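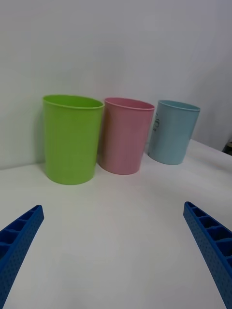

**From:** Murdo Mowat
**To:** Tamby users list
**Subject:** Re: finger set, worth it?

Rebecca Amato wrote:

> Before I spend our May money on the Tamby kit: do the lattice fingers hold up, or do they just look nice in the catalog?

Rebecca,

They do look nice. Ours are blue, and visitors ask about the fingers before they ask about the arm, which cost a good deal more.

We've had two sets since winter. Plastic cups are easy - the ribs give a little and the rim keeps its shape. The manual has 50 pages and spends five of them on unpacking. Mounting gets two lines.

Bottles are where I'd slow down. A full one is heavy up top, so grip low and lift like you're carrying someone else's soup. Cinzia runs hers at half speed and has fewer opinions about mopping than I do. 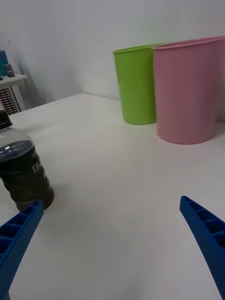
Does the kit come with the wrist mount?

The mount is sold separately, and Broston ships it in its own box, usually later.

I'd buy the fingers again. I'd borrow the manual.

Murdo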